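Workbench Tips: Handling a Desktop Processor Without the Cold Sweat
Posted Thu 1 August

I put off building my own computer for years, and it was all down to that one little square chip. Everything else in a PC is pretty chunky and forgiving. The processor feels like picking up somebody's contact lens, except it costs as much as a weekend away! I've done quite a few builds at the bench now (mine and other people's), and these are the habits that stuck.

Clear the bench first, and I mean really clear it. I wipe mine down, let it dry, and move the coffee to a different room. I also take off my sweater, even in March when the garage is freezing, and I touch something metal and grounded before I open the box. It takes a second and I do it every time.

Hold the chip by its edges and nothing else. That goes for the shiny metal lid too, if you can manage it, mostly so you don't have to clean fingerprints off before the paste goes on. The underside is the part to really stay away from. Skin oil and tiny contacts don't get along.

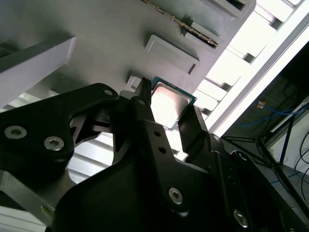

Get your light sorted out before you pick anything up. That metal lid throws glare like a bathroom mirror, and if your lamp is straight overhead you'll see a white blob where the writing should be. I swing my lamp way off to one side. My old bench lamp is a Drastard with a floppy neck, and I've wrapped the joint in tape so it stays where I put it.

Now, sockets. Some chips have pins and some have flat pads, so read the manual for yours before you do anything else. What they share is a little triangle in one corner of the chip and a matching mark on the socket. Find both while the chip is still in its package! I used to hunt for the mark with the thing already in my fingers, turning it around and around, and that's how you drop one.

When the corners match, lower it straight down and let go. No pushing. If it isn't sitting flat, lift it straight back up and look again. Don't slide it, don't wiggle it, and don't figure the lever will sort it out for you (ask me about my first motherboard, or please don't).
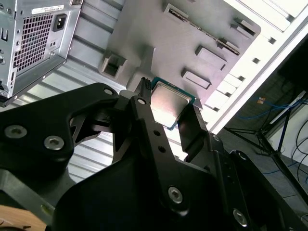
You also want a parking spot. There's always a moment when you need to put the chip down, the phone rings or you can't find the screwdriver, and a bare bench is the wrong place. The plastic clamshell it came in is great. I save every one of those in a Ferna cookie tin on the shelf. Anything with raised sides that keeps the chip from skating around will do, but skip foam peanuts and fuzzy cloth, which are both good at building up static.

Whatever you use, leave yourself finger room on two opposite sides. A snug pocket is lovely until you have to dig the chip out with a fingernail.

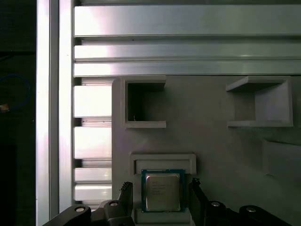

Write down what's printed on the lid before the cooler goes on. I take a picture with my phone and zoom in, as my eyes gave up on lettering that small a while back. Once there's paste on it you won't be reading anything, and the one time you need that number you'll be on hold with support.

For cleaning off old paste I use coffee filters and strong rubbing alcohol. Paper towels leave fuzz. A pack of 500 filters has lasted me through more builds than I expected, and it makes coffee too. Wipe from the outside in so you don't smear gray goop over the edge.

Last thing, put the plastic cover back on an empty socket if you're stopping for the night. Mine lives in the cookie tin with the clamshells, along with a lot of screws I can't identify.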